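COMMUNIQUÉ DE PRESSE

16 mai 2018

Emeo ouvre les inscriptions du prix Vivell — le concours de la lettre manuscrite revient en juillet

Pour diffusion immédiate

Écrire une lettre. À la main, sur du papier, à quelqu'un de précis. C'est tout ce que demande le prix Vivell, dont l'association Emeo annonce aujourd'hui la nouvelle édition. Inscriptions ouvertes dès maintenant, gratuites, pour tous à partir de 10 ans. Remise des prix en juillet, dans la grande salle de la maison Gellow, avec lecture publique des textes retenus.

Thème de l'année : « Ce que je ne t'ai pas dit au téléphone ». Libre à chacun de s'adresser à un parent, un voisin, un ancien professeur, un inconnu croisé dans un train. Les lettres imaginaires sont admises. Les lettres réelles aussi, à condition que le destinataire soit d'accord pour qu'elles soient lues en public (une simple mention signée suffit, à joindre à l'envoi).

« On a reçu l'an dernier des textes magnifiques, et aussi des pages illisibles, des ratures, des taches de café. On garde tout, on lit tout », explique Babar Bugti, président du jury. « Une lettre raturée, c'est quelqu'un qui a cherché son mot. Moi ça me touche davantage qu'une page parfaite recopiée trois fois. »

Deux catégories cette année : jeunes (de 10 à 17 ans) et adultes. La catégorie « classes », testée lors de l'édition précédente, est suspendue. Trop d'envois groupés, trop peu de temps pour les lire correctement. Elle reviendra peut-être, sous une autre forme, les enseignants intéressés peuvent déjà nous écrire. 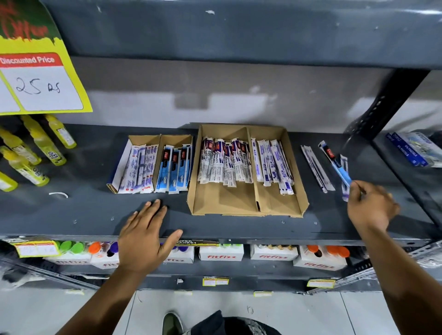
Côté règlement, peu de changements. La lettre tient sur 2 pages maximum, recto seul, format libre. Papier à lettres, copie quadrillée, dos d'affiche, peu importe du moment que ça entre dans une enveloppe. Pour l'instrument, même liberté : plume, feutre, crayon bien taillé, ou un stylo tout simple comme ceux des rayons de papeterie, ces pochettes blanches à texte bleu ou violet rangées dans leurs petits bacs en carton, Flair ou autre marque. Le jury ne note ni la calligraphie ni la qualité de l'encre. Seules exclusions, l'impression et la photocopie. Les personnes qui ne peuvent pas écrire elles-mêmes ont le droit de dicter leur lettre à un proche, il suffit de l'indiquer en haut de la première page.

Nouveauté tout de même : le jury lira sans les noms. Chaque participant inscrit son nom, son âge et son adresse sur une feuille séparée, glissée dans la même enveloppe. Rien sur la lettre elle-même, sauf le prénom de signature si on y tient. Les enveloppes sont ouvertes au secrétariat d'Emeo, numérotées, puis transmises au jury. Merci de respecter cette consigne, elle nous évite des heures de caviardage.

Le jury justement. Présidé par Babar Bugti, il réunit 3 lecteurs par catégorie, renouvelés chaque année. Délibérations à huis clos, décision sans appel. Les lauréats seront prévenus par courrier — oui, par courrier — puis par téléphone si aucune réponse ne nous parvient.

Ce qu'on gagne : le premier prix de chaque catégorie reçoit une invitation pour deux au séjour d'écriture organisé par Emeo à la maison Gellow, repas compris. Les deuxièmes prix reçoivent un coffret de correspondance préparé par l'atelier de reliure Munshi, partenaire du concours. Au total, 60 lettres seront réunies dans un recueil tiré par ce même atelier et remis à chacun des auteurs publiés. Quelques exemplaires en vente le jour de la remise des prix, pas de vente par correspondance.

L'atelier Munshi proposera également, l'après-midi de la cérémonie, une initiation au pliage de lettres à l'ancienne, sans enveloppe, avec cachet de cire. Sur inscription, places limitées, enfants bienvenus accompagnés d'un adulte. Prévoir des vétements qui ne craignent rien.

« Le recueil, c'est ce que les gens nous réclament le plus », poursuit Babar Bugti. « Une participante m'a raconté qu'elle l'avait laissé dans sa salle d'attente et qu'il avait disparu en une semaine. Je lui en ai redonné un. Disparu aussi. »

Les lettres ne sont pas renvoyées. Pensez à en garder une copie si vous y êtes attachés. Celles qui ne figurent pas dans le recueil sont conservées par l'association et ne sont jamais diffusées sans accord écrit de l'auteur.

Informations pratiques

Participation gratuite, une seule lettre par personne.
Envoi postal uniquement, à l'attention du prix Vivell, secrétariat d'Emeo. Pas d'envoi par courriel, même scanné.
Pour les mineurs, joindre l'autorisation d'un parent sur papier libre.
Règlement complet disponible au secrétariat et à l'acceuil de la maison Gellow.
Lecture publique et remise des prix en juillet, entrée libre, la date exacte sera communiquée aux participants avec l'accusé de réception.

À propos d'Emeo

Association consacrée aux écritures ordinaires : correspondances, journaux, carnets de famille. Emeo organise des ateliers toute l'année, des lectures en bibliothèque et le prix Vivell.

Contact presse

Secrétariat du prix Vivell, association Emeo. Entretiens avec le président du jury possibles sur demande. Extraits du recueil précédent fournis aux rédactions, reproduction soumise à l'accord des auteurs.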